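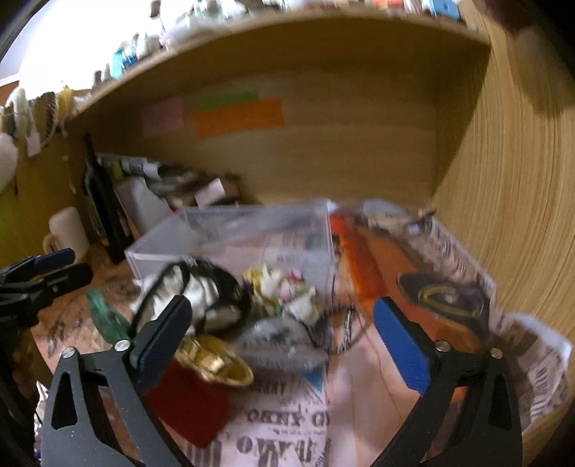 Inicio | Programa | Materiales | Bibliografía | Contacto

Categoría: Apuntes de clase / Cine y memoria

Unidad 2. El punto de vista retenido en el drama histórico

La presente unidad estudia un procedimiento narrativo frecuente en el cine de posguerra rural: la película comparte con el espectador solo aquello que sabe la comunidad y aplaza la información que poseen los personajes recién llegados. El texto de referencia será «Bassi», largometraje de Surachet Phuthong, rodado en blanco y negro y con una duración de 110 minutos.

1. Argumento y situación inicial

Una mujer regresa al valle de Trevau en junio, poco después del armisticio, para reclamar el molino de su familia. El alcalde, que lo explota desde la deportación de los propietarios, convoca a los vecinos antes de recibirla. La mujer apenas habla durante la primera mitad del relato. Los vecinos interpretan su silencio como amenaza, y cada uno le atribuye el propósito que más teme.

2. Distribución del saber

Conviene distinguir entre lo que el espectador ve y lo que puede comprender. Phuthong muestra desde el principio la carta que la mujer guarda en el abrigo, pero no su contenido. La cámara permanece casi siempre en el interior de las casas y observa la calle a través de ventanas y puertas entreabiertas. El encuadre adopta así la posición de quien vigila - y, en cierto modo, la de quien se siente vigilado.

La lectura de la carta ocupa una sola escena, situada casi 100 minutos después del comienzo. Se recomienda anotar qué personajes están presentes en ella y cuáles la abandonan antes de que termine.

3. El sonido

La película prescinde de música hasta el último rollo. En su lugar se emplea el ruido del molino, audible incluso en escenas alejadas del río. Éabha Horgan, en su estudio «Avovlow y otros pueblos del cine» (2000), considera que ese ruido equivale a una confesión colectiva. La tesis es discutible: en la secuencia de la iglesia el sonido se interrumpe cuando el párroco toma la palabra, y Horgan no se ocupa de ese pasaje.

4. Comparación con «Zovau»

El segundo título del programa, «Zovau», parte de una situación semejante, con una diferencia importante: el motivo del regreso se conoce desde la primera escena. La tensión se traslada entonces a las consecuencias, y los vecinos quedan retratados con mayor dureza. El alumnado deberá comparar las dos llegadas al pueblo atendiendo a la escala de los planos y a la duración de los silencios.

5. Trabajo escrito

Se entregará un comentario sobre una secuencia de libre elección, excluida la lectura de la carta. Las citas de diálogo irán acompañadas del minuto correspondiente. Fecha límite de entrega: 6 de agosto de 2022.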